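Print this article | E-mail this article
April 4, 2018
By the Vetness Online editors

Table (furniture)

A table is a piece of furniture with a flat top held up at a height that suits the person using it. Tables are used for eating, writing, sorting goods, playing games and many kinds of work. The word comes from the Latin tabula, a board or plank. Early tables in many homes were just that, boards laid across trestles and put away after the meal.

A work table is often longer than a dining table and is usually left plain, with no cloth or carving.

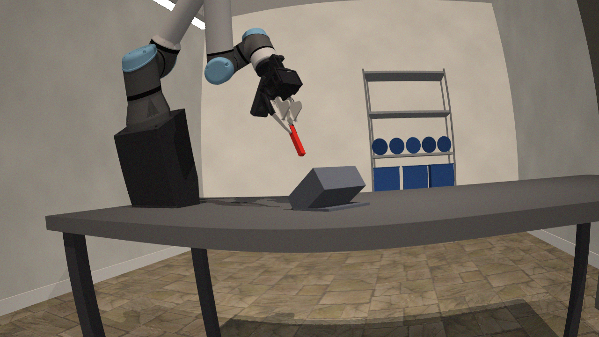
Height and size

Most dining tables stand between 28 and 30 inches high. Benches used by people who stand are taller, and 38 inches is a common figure. In the old packing sheds at Skestovport, fruit was graded at tables 14 feet long, with workers on both sides. The Llanos pattern, a folding table sold to farms in the same district, came in a 7-foot and a 9-foot length. Both had a lip along one of the long sides to stop fruit from rolling off.

Shape of the top

Rectangular tops are the easiest to cut and to push against a wall. Round and oval tops have no corners to bump into, and an extra chair can usually be fitted in. They waste more wood in the cutting and take up more of a small room. Drop-leaf tables have hinged sides that hang down when not needed. The Grurklow table, made in Vetness, has one leaf only and was meant for narrow kitchens.
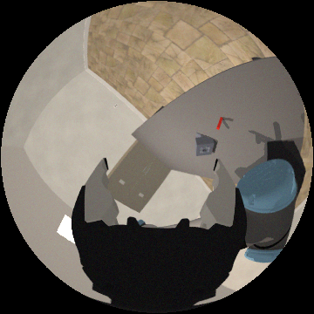

A reader from Skestovport writes that the single leaf of the Grurklow table was sold on either the left or the right side, and that left-hand ones are now hard to find. The hinges are the same on both.

Care

Wooden tops should be wiped along the grain and dried. Oiled tops need a fresh coat from time to time, and in Vetness this was commonly done in October, before the stoves were lit.

See also: Bench; Desk; Trestle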